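Subject: Re: Dostwood open day, is it worth the drive?
To: Vumumau workshop list

On the list last night, someone wrote:

> Did anyone from here get to the Dostwood open day in September?
> I have the chance to go to the next one but it is 100 miles each
> way for me. The flyer only says "two-arm manipulation, live."
> Is it a real demo or a video with a person talking over it?
> Also, can you ask questions, or do they herd you through?

I went, for the afternoon session. It is a real demo. They open the lab at 1 and you stand on the carpet next to the table. There is a short safety talk first, then they start the arms and let you watch as long as you like.

The task when I was there was sorting plastic fruit and vegetables with two arms over a wood tabletop, using a wire basket. They call the control software Brirnent. One of the staff said it had been trained on 1171 recorded runs, all done on that same table. I asked if it would work on a different table and the answer was "not yet."
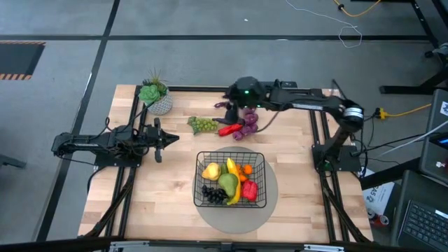
Grapes gave it the most trouble on the runs I watched. The bunch has no obvious place to grab, and the gripper would close on a single grape and lose the rest. Peppers and bananas went better. When an arm got stuck they stopped it, reset the pieces by hand and started over. They were open about the failures, which I liked.

You can ask anything. I got a good answer on cable routing and a vague one on cost. They would not let visitors drive the arms, so don't go expecting that.

Practical things: parking is behind the Barbieri building and fills up early. No food on site. Wear shoes you can stand in, there are no seats for visitors. I stayed 2 hours and would not have needed more.

For 100 miles I would go if you are planning to build something similar. If you only want to see robots move, I'd wait for one closer to home.

I have a page of notes on the gripper questions and can send it off list.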